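The Cat Who Came With the Couch

The listing for Bouvier ran to four sentences, and one of them was a warning. "Bouvier prefers to be left alone with his thoughts," wrote the people at Flerik, the rescue outside Adbridge that had been feeding him for two winters. He was 15 years old, or near enough that the vet stopped arguing, and he had been returned by 7 households. I read this the way some women read about men in prison. I applied that night.

Senior cats are a hard sell. Kittens leave Flerik in a matter of days, usually in the arms of a child who has already picked a terrible name. The old ones stay until somebody softhearted or slightly lonely turns up with a carrier. I was both, and I had borrowed the carrier.

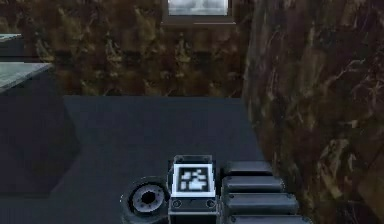
Dark flat surface, brown marbled walls.

The adoption interview lasted longer than the one for my current job. Did I own my home? Did I travel? How did I feel about vomit? I said I felt neutral about vomit, and the woman behind the desk wrote something down and underlined it. Then she handed me a sheet of medical notes and a bag of kidney food that cost more than my shoes.

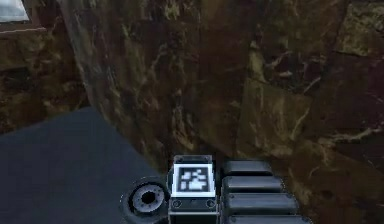

He spent the first 20 days under the couch. I knew he was alive because the food disappeared and because, at four every morning, something down there sang. Flerik's handbook calls this "decompression" and advises patience. It also advises sitting on the floor and reading aloud in a calm voice, so I read him the handbook. Then I read him the instructions for the dehumidifier, which he seemed to prefer.

The bill for his teeth came in November. It was $3000, payable before they would give him back, and for one shameful minute in the parking lot I did the math. He came home with two teeth and a shaved foreleg and went directly under the couch to think about what I'd done.

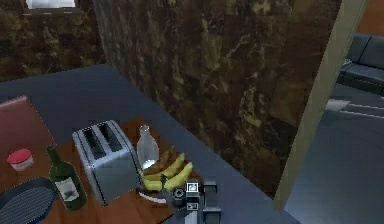
That was the night he came out. There was no music. He walked across the rug like a landlord checking for damage, climbed onto my lap in three stages, and drooled on a sweater I used to like. I didn't move for two hours. My leg has never been quite the same.

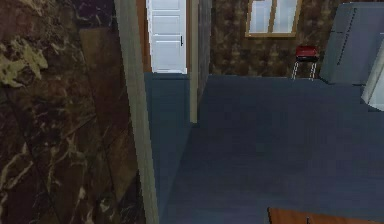 Old cats come with opinions about decor, and it's wise to find them out before you spend any money. Bouvier objects to rugs with fringe, curtains of any length, and the expensive bed from Plumetard that I keep beside the heater for guests to admire. What he'd like, I suspect, is a bare blue-gray floor with a wall of dark brown marble beside it, all cream and tan veins, where his own fur would show up beautifully on every surface. He has the temperament for it. He lives instead in a rental with beige carpet, and he lets me know.

Flerik called last week to see how we were getting along. They have a pair of sisters in the back room, both elderly, one of them deaf and the other one rude. I said that we were very happy as we were, thank you, and that I'd be by on Saturday to return the carrier.

I've since cleared a second spot by the heater.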